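Search this list archive Enter keywords Go
Home Threads By author Older Newer Help

[smallhome] Re: Glass holder that leans, and hinge for a light door
From: Oddur Fogh
Date: August 18, 2018

Dear Ketill, dear all,

Thank you for your letter, and excuse me that I answer slowly. I wanted first to put my own things on the table and look at them properly before I give advice to other people. Your questions are quoted in between, and I write under each one.

Ketill Vigfúsdóttir wrote:
> I bought at the Cletcombe market one of those standing holders where the
> wine glasses hang with the foot up. It is pretty but it leans when I put
> only one glass on it. Is it meant to be so? Must I fill all the arms?
> I am also afraid for the glasses, they touch the metal when I walk by
> with heavy steps.

It is not meant to be so, but it is common. These holders are tall and the weight of the glass is far from the middle. If you hang one glass, hang a second one on the other side, and the holder will stand much better. You do not need to fill all the arms. I nearly never do it. Mine is the gold kind, with curled arms and a twisted stem on a wooden base, and I keep on it a green goblet and a red one.

The base is the most important part. Turn the holder over and see if there is a screw that goes up into the stem. On mine it had come loose by more than one full turn, and all the leaning came from there. I tightened it by hand and then a small bit more with the screwdriver. Please do not use force, the wood around the screw can split. If the wood is already worn, a thin piece of matchstick in the hole helps.

Under the base I glued a sheet of thin cork. Before this it used to slide on my table covering, which is a smooth one. The cork I cut one finger smaller than the base on every side, so that it cannot be seen.

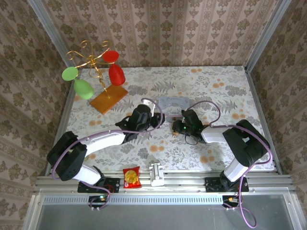
The holder on the fern-and-blossom table covering, green glass left, red glass right.

About the glasses that touch: push the foot of the glass fully in, to where the arm begins to curl. Many people leave it at the outer end, where it is easiest to reach. It is there that it swings. And choose glasses with a foot which is flat. A foot that rises in the middle like a little hat will sit crooked on the metal, and it will always find its way out again.

I would also say, wash them before you hang them and not only before you drink. A glass with the bowl down collects less dust inside, this is true, but the foot is now on top and collects all of it. In my kitchen it takes four days before I can write my name there.

> Second question. You wrote in message 381 about the wallpaper you put
> behind your table. Was it not too dark? My husband thinks brown paper
> makes a small corner smaller.

Your husband is partly right. Mine is pinkish beige on the back with brown leaves in upright bands, and the brown goes on along both sides. In the evening it is rather heavy. But the table is almost white, with gray ferns and small orange flowers, and the light one underneath helps the dark one behind. If I had taken a dark covering too, I would have regretted it by September. I would only ask you to hang the paper so that the bands stand truly upright. I used a string with a nut on the end. With a pattern of this kind the eye sees every mistake, and I have one mistake near the corner which I see every morning while I wait for the coffee.

The paper was from Ketilsson, the shop on the road to Dikarport, from the basket with ends of rolls. I paid 50 kroner for what I needed, and they let me take the pieces home to look at them in daylight. I do not know if they still do this.

> Last, the hinge. I have a child's little cupboard, painted light blue,
> and the door has dropped. The hinge has only small screws and they turn
> around without biting. Can I put bigger ones? And where do you hang
> small keys and rings in such a narrow place?

Bigger screws I would avoid at first. The panels on such children's pieces are often thin, and a longer screw comes out on the good side, in the middle of somebody's star. What I do is this. I take the screw out, fill the hole with wood glue and two toothpicks, break them off even with the surface, and wait until the next day. After that the same screw bites again. Do one hole at a time, so that the door stays in its place and you do not have to measure anything.

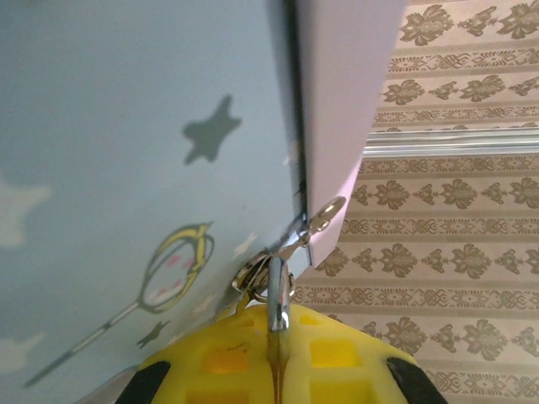
When the glue is hard, close the door slowly and look at the gap from top to bottom. It should have the same width all the way. If it is wider at the top, the upper hinge wants to go a little inward, and you can lay a strip of thin card under the leaf at the lower one. I cut my card from a tea packet. One layer is usually enough, two layers is already much. If the door is taller than 55 centimeters I would think about a third hinge in the middle, but for a little cupboard like yours it should not be needed.

Small rounded hinges have one weakness, the pin. When it squeaks, people put cooking oil on it, and after some months this becomes sticky and brown and goes into the paint. Use a drop of sewing machine oil on a pin or a needle, and wipe away what comes out. On light blue paint every spot can be seen, so put a piece of paper behind before you begin.

For the keys and rings I am less sure what to tell you. I have tried the stick-on hooks from Plastorex and they held well on a smooth panel, but when I took one away it took the printed star with it. Metal hooks on a ring are better for my taste, you can hang the whole bunch on one screw and lift it off when you need it. Do not hang it near the hinge. A heavy bunch that knocks there each time will damage the edge.

Could you write me how thick your door is, and whether the back is painted also? If it is bare wood on the back there is one more way to do it, from the inside, but it is long to explain and I do not want to type it if it does not apply.

I still have some cork left over, two pieces the size of a hand. If anyone on the list can use it, please write to me directly and not to everybody.

With friendly greetings,
Oddur Fogh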